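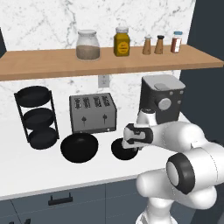
How does a robot learn to pick up a bowl?

When you were very small, you did not know how to hold a spoon. You watched other people, you tried, you dropped it, and you tried again. A robot can learn in a way that is a little similar. It needs examples. It needs many of them!

At Rirkilero, a small robot school for machines, the teachers collect these examples on a computer. The kitchen is made of computer graphics, the same as in a video game. There is a counter, a toaster, a shelf with jars, and a robot arm. You cannot eat toast there, but you can practice.

Who moves the robot?

A person does. Catarina Carrilho holds a controller in her hand. When she moves her hand to the left, the arm on the screen goes to the left. When she squeezes, the two fingers of the gripper close. She guides the arm to the small black bowl, closes the fingers on the rim, and lifts.

The computer saves everything during this time: what the kitchen looks like, where each part of the arm is, and what Catarina asked it to do. One complete try, from start to finish, is called a demonstration. It is a long word, and it means "showing how."

Why so many?

Imagine you learned to catch a ball, but always the same ball thrown from the same place. Then a friend throws from the other side, and you miss. A robot has this problem too. So before each new demonstration, the computer moves the bowl a little. Sometimes it changes the color of the cabinets or the wall.

In March the team recorded 1,863 demonstrations. Then Arnaldo Rocha watched them all again and kept 1,212. The others had some mistake – the bowl slipped, or the arm bumped into the toaster. For this lesson, the team wants the robot to copy only the good tries.

What happens next?

The good examples go into a learning program. The program looks for a pattern: "When the bowl is here, the hand goes there." After this, nobody holds the controller. The robot must try alone, with the bowl in a new place. If it fails often, Catarina and Arnaldo look at where it fails and record more examples of this kind.

Try it at home

You need two players, a plastic bowl and a scarf. One player covers the eyes with the scarf and is the robot. The other says only "left," "right," "forward," "back," "down," "up," "open" and "close." Can the robot lift the bowl? Write down each word you said. Now move the bowl and read the same words again. Does it still work?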